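Asunto: Re: [viajeros] Dónde dormir cerca de Trosdale en abril

Hola a todos, y hola, Till:
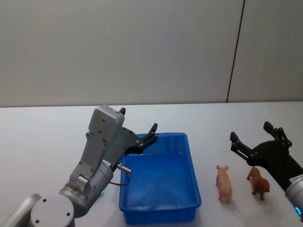
Perdona que no te contestara antes, que he estado con la mudanza y tenía el correo hecho un desastre. Volvimos del Husine el mes pasado y todavía tengo la cabeza allí, así que te cuento lo que recuerdo y lo que apunté en la libreta.

> Till Reuter escribió:
>
> Buenas. Vamos a Trosdale en abril, dos adultos y mi padre, que anda mal de las rodillas. Alguien me habló del Husine y también de una pensión que se llama Nolte. ¿Los conocéis? Nos importa más dormir bien que el desayuno. ¿Se puede llegar sin coche? ¿Y merece la pena Grillville para pasar una noche?

Vamos por partes. El Husine son apartamentos, nada de hotel con recepción abierta a todas horas. Te mandan un código para la puerta y la llave la recoges en un cajetín del portal. A nosotros nos llegó el código a las seis de la tarde, cuando ya llevábamos un rato sentados encima de las maletas, o sea que escríbeles el día antes y pídeselo. Pagamos 108 por noche por uno de dos dormitorios, con la limpieza incluida (en temporada alta lo vi anunciado a 161, una barbaridad).

Para tu padre: hay ascensor, pero el portal tiene tres escalones y sin barandilla. Una vez dentro, todo llano. La ducha es a ras de suelo en los apartamentos de la planta baja; en el nuestro había bañera, de esas altas, y mi cuñada casi se mata. ¡Pide planta baja! Las camas, estupendas, de lo mejor del viaje. Las almohadas un poco blandas para mi gusto.

Ruido, poco. Por el lado del patio no se oye nada, y por el de la calle pasa el camión de la basura tempranísimo y luego ya está. La cocina trae lo básico, aunque la sartén estaba para jubilarla y no había ni sal ni aceite. El supermercado más cercano cierra a las ocho, tenlo en cuenta si llegáis tarde.

En el Nolte no he dormido, pero Eckhard Stüber sí, que lo contó en esta misma lista hace tiempo. Si me lees, Eckhard, corrígeme: creo que decías que el trato era muy bueno y que las habitaciones de arriba eran un horno. También me suena que no tenía ascensor, y con las rodillas de tu padre eso ya lo decide todo.

Sin coche se llega bien. Desde la estación sale el autobús 2, que tarda 40 minutos y te deja casi en la puerta. El billete se le paga al conductor y no le hizo ninguna gracia que sacáramos un billete grande, así que llevad monedas. El último salía antes de las diez, pero míralo tú, que los horarios cambian en primavera.

Y Grillville... pues mira, a mí me gustó para comer y dar una vuelta por el río, pero quedarme a dormir, no. Los dos hoteles que miramos eran caros y daban a la carretera. Yo haría base en Trosdale y me acercaría una mañana.

Una cosa más: la fianza del Husine te la bloquean en la tarjeta y a nosotros tardaron nueve días en soltarla. Si vas justo de límite, lleva otra.

Si encuentro el correo de la chica que nos atendió te lo paso por privado, que contestaba mucho más rápido que el formulario de la web. Y a la vuelta cuéntanos si siguen teniendo la misma sartén.

Un abrazo,
Maite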